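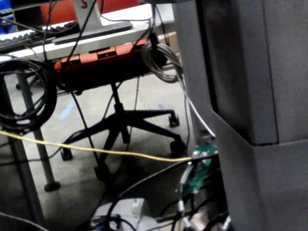
*White desk with keyboard and monitor stand.*

# A Sedum Roof for the Clarard Building Bike Shelter

Our project began with a complaint about rain drumming on the bike shelter, and it grew, as these things do, into a small green roof. We chose Sedum matting because it is low, tough and forgiving of students who go home for the summer. Our tutors were very patient while we changed our minds about the depth of the soil – twice, I'm afraid.

We planted 11 trays in September, using two kinds of growing mix. One was the ordinary Allness blend and the other was the same blend with crushed brick stirred through it.
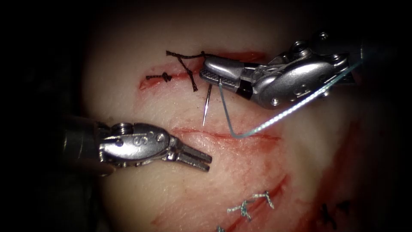
The brick mix drained faster and the plants in it stayed a little smaller over the winter, though they coloured up beautifully in the cold weather. By spring the plain mix had let in a good deal of moss, and three trays needed weeding by hand.

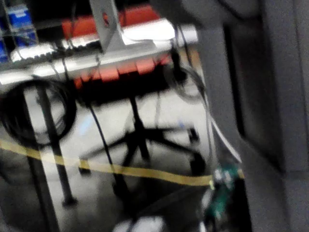 Holding the trays on a sloping roof took far more of our time than the planting did. Our first clips, bought from Tijani, were too shallow and let the front row creep towards the gutter. What we wanted was something like the grey metal bracket standing up from the long bar, an angled upright with a small hole near the top, so that a wire could be threaded across the whole row. We bent our own in the end and they have held so far, although the lowest two trays still need packing out on the left.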